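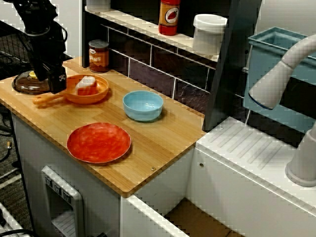

Toy kitchen bench, arm hanging over the orange pan end

Parallel jaw or soft fingers for toy kitchen stuff?

Posted by Liya Abdella in February, Arms & Grippers
4 minute read

Hi all, long post, sorry in advance. I've been running a tabletop arm over a play kitchen for a while now and I'm at the point where I have to pick a gripper and stick with it. I've got two on loan until a week from Saturday, a Himum parallel jaw with flat rubber pads and a Burnomari with two soft fingers that curl when they close. Same arm for both, same controller, same fixed camera looking down at the counter. I only swap the end and redo the tool offset.

My objects are the usual mix. There's a toy frying pan with a long handle, a clear pot lid with a little yellow knob, a light blue bowl, a flat red-orange plate, a small can and some bits of play food like the slice that's sitting in the pan. I've done 504 grasps so far between the two grippers and the totals come out close enough that they don't help me at all. Where they fail is totally different though!

The Himum loves the pan handle and it's great on the knob when the camera gets the position right. If it's off by a little, the pads land on the slope and the lid squirts away across the counter. The plate is a disaster. It lies flat, the pads can't get under the rim, and the arm faults out from pushing on the counter (I've now cleared that fault so many times I do it without looking). The Burnomari is much more forgiving on the bowl and the food, and it sort of hugs the can, but on the pan handle it sags and the pan swings around, so wherever I put it down it's pointing some new direction.

The other thing is the camera. With the soft fingers open wide I lose sight of whatever is behind them, and the lid is see-through so I barely get any depth on it to begin with. I'm wondering if I should be spending money on a second camera and leaving the gripper question alone.

So which would you keep? And has anybody gotten a flat plate off a counter without suction? I'd like to avoid running an air line if I can.

Anong Mahawong
Accepted reply

I went through pretty much this with a Suksawat arm and a box of picnic dishes, so here's what I'd do. Keep the parallel jaw and change the pads. The flat ones that come on these things are fine for blocks and not much else. I cut mine down so the tips taper to a thin edge, then glued on a strip of softer rubber with a shallow V running up the middle. The V centers a knob or a handle for you, which takes care of a lot of those lid misses.

For the plate, stop trying to pinch it where it lies. Yours looks like it's sitting near the front of the counter already, so use that. Close the gripper, press down lightly on top, drag the plate toward you until a bit of it hangs over the front, then come in from the front with one finger above and one below. It's slow and it looks silly but it worked for me on 177 tries before I had a drop, and that drop was me bumping the table. You'll need to check your wrist can get that low without hitting the cabinet front. Mine couldn't until I moved the base over.

Also turn your closing force way down and put a limit on downward push, if your controller will let you. I had mine set to stop and back up a hair when it felt contact, and the faults almost went away.

Second camera, yes, eventually. On the wrist if you can, looking past the fingers. It won't fix the clear lid by itself. I put a dot of matte tape on the lid and called it good, but if you need the lid to stay plain for your tests then I don't have a great answer.

tapedeck_mo

soft fingers all the way, I have the Beltico ones and never looked back. 3 fingers though, not two, two is why your pan is swinging

Liya Abdella

Thank you both! Anong, I did the taper with a craft knife last night (ugly, but it's rubber) and the knob is already going better. I haven't tried the drag move yet. I measured and I think the wrist clears the cabinet if I come in at an angle, so that's for tonight. tapedeck, do yours fit a standard round flange or did you have to make an adapter? I can't tell from the drawing on their page.

Contact | Terms | Copyright the posters | Back to top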